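**Prutach: simulation practice rules for mobile and tabletop manipulation**
Progress report, second period, to the Nillton programme office

## Summary

Work in this period covered the drafting of rules for simulated test rooms and the first trial of those rules against existing material. Section 2 of the draft (scene content and labelling) is complete and has been sent to Sfeir for review. Section 3 (run records) is in outline only. Spending is within the agreed budget.

## Scene content rules

The draft now sets minimum requirements for any rendered room used as evidence in a safety or performance claim. They apply equally to furnished rooms, navigation rooms and bench set-ups.

- Every object that can be moved by the robot shall be listed in the scene record, including small items on tables and beds.
- Doors shall be recorded as open or closed at the start of a run.
- Transparent objects shall be flagged, as depth values behind them are often wrong.
- Markers used for tracking shall be entered with the object that carries them.
- Surface patterns that repeat closely shall be noted, whether on walls or panels.

Rendered views checked against the draft:

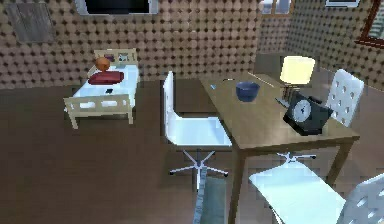
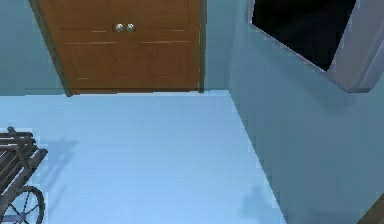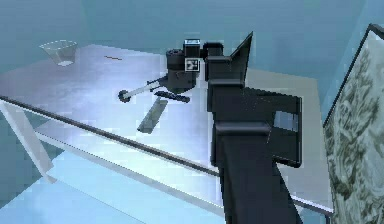
*Reading time: 2 minutes*

## Findings from the trial

The furnished room tested the listing rule hardest. The ball on the pillow, the clock and the bowl are simple to name. The small black object on the bed and the light blue one on the table are not, and the draft gave no guidance on entries of that kind. A class "unidentified, movable" has been added.

In the room with the double doors, the state of the doors was easy to record. The slatted cart raised a different point: a wheeled object may be scenery in one test and an obstacle in another. The draft now asks for its role to be stated for each run, with a separate entry for whether its wheels are free to turn.

The bench view brought in both the transparency and the marker rules. The drinking glass is outlined only faintly against the pale table, and the table itself is reflective. Ania, our record-checking script, accepted a glass with no transparency flag — this was a fault in the script and has been corrected. The marker on the black device is now tied to that device in the record and no longer listed as a loose item.

## Deviations from plan

The plan called for 500 scene records to be checked by the end of September. Some 2 in every 10 were returned for missing door or surface entries, and rechecking those has delayed the start of section 3. No change to the final delivery date is requested.

## Next period

1. Reply to comments from Sfeir on section 2.
2. Draft section 3, starting with random seeds, software versions and stop conditions.
3. Repeat the record check with the corrected version of Ania.
4. Agree with Nillton how long run records must be kept.

A decision on item 4 is needed before section 3 can be sent out for review.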